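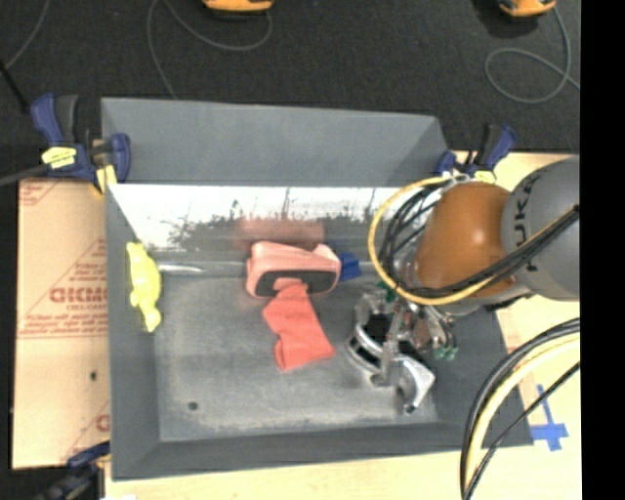 About Hodden Toy Library

Hodden Toy Library lends toys, games and puzzles to families, childminders and playgroups in Hodden and the villages on the Lamont side of the river. We opened in a spare classroom with 100 toys, most of them given by parents at the school gate. The catalogue now stands at 982.

We moved to the ground floor of the old Dredis building when the classroom was needed again. There is level access from the car park and room for prams inside the door. The upstairs rooms belong to other tenants, so please use the side entrance.

How borrowing works

Membership is by household and runs for a year from the day you join. Each child can have 2 items out at a time, and loans last three weeks. You can renew once by phone or at the desk, unless another family has asked for the item. Childminders and groups have a separate membership with longer loans – ask for the green form.

We do not charge for ordinary wear. If a piece goes missing, tell us when you bring the toy back. Missing pieces often turn up later, and we keep the box aside for a month before taking it off the shelves.

What we lend

Most of the stock is for children from six months to eight years. We have building sets, dressing-up clothes, jigsaws, ride-ons, musical instruments and a growing shelf of board games for older children. There is also a sensory collection, put together with advice from Vutetti Nursery, which can be borrowed by any member.

Every item is checked and cleaned when it comes back. Soft toys are only accepted new, with the label still on.

Opening

We are open in term time from 9.30 in the morning until noon, and again after school until 5. We close for the whole of August. Donations are welcome up to the end of July, but please ring first if you have anything large.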